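Jan 14, 2023

The mint one is set up! I know, I know, I have been going on about this keyboard since May, when Marlies Zwahlen let me type on hers over lunch and I came home and told everyone in the house about it. But now there is one of my own and I have to write down all of it before I get used to it.

First, the color. I was worried it would be that toothpaste green that looks fun for a week. It is much paler, almost like the inside of a melon near the rind, and the cream caps next to it make it look like something from an old ice cream parlor. The tops are scooped and rounded, so your fingertip sort of knows where to land. And the Esc key gets to be sage green, all by itself in the corner, with a bit of space before F1. I love that little gap way more than a grown person should. 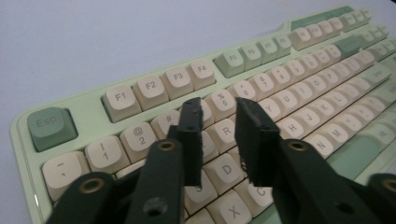
Esc in green, then F1 to F4 in cream. Best corner of the whole board.

I paid 85 for it, secondhand, from Verena Tanner, who had it in its box on top of a wardrobe. She threw in a bag of spare caps (13 of them, a few I can't even find a place for) and a tiny puller. The desk it replaces is a whole other story — my old black slab from Vikholm had a space bar that only worked if you hit it on the left, and I had gotten so used to it that my left thumb now does everything.

So, the white board. I wanted a plain surface under the keyboard, partly to save the wood on the table and partly to see whether it would slide. It's a nice big piece, and it covers nearly everything except a strip of wood along the back. With all that blank white around it the green looks even better. 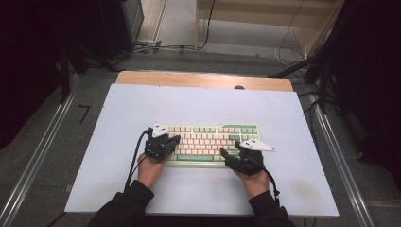 Then I spent a good long while just figuring out where my hands want to be. On the old one I sat too far to the left, I'm sure of it, lined up with the middle of the whole board and not with the letters. Marlies says to find the bumps on F and J and then move the keyboard, never the chair. I tried it her way and my shoulders came down right away. Then I moved it back an inch for the wrists. Then forward again. Mösli slept on the radiator shelf through all of it, which is rare for a cat who normally can't stand anyone having a flat surface to themselves.

I did the typing test too. 31 words a minute on the first go, pretty awful, with my thumb hunting for the old space bar spot. I don't care! I want to write 2000 words on it this week, letters or recipes or anything, and see what the number is after that.
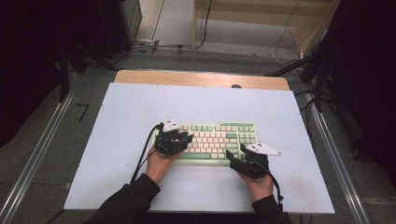 Things I keep noticing

The four green F keys in the middle, F5 to F8, with cream on both sides. It's such a small thing but it means I can find F5 without counting along.

The legends. Plain gray letters, nothing fancy, one near the top of each cap. Backspace is spelled out in full on its wide green key. My old one had an arrow that had worn down to a smudge.

And the step in the case behind F9 through F12! It comes up like a little ledge, and there is a faint rounded shape pressed into it. I never noticed that on Marlies's. I'm going to ask her if hers has it.
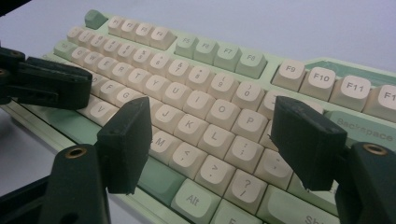
Still to do

Find a home for the old Vikholm. Verena thinks the Jullell shop takes them for parts.

Wipe the spare caps and put them in the Prorkero tin with the buttons.

Write to Marlies tonight, on the new keyboard obviously, and tell her she was right about the chair.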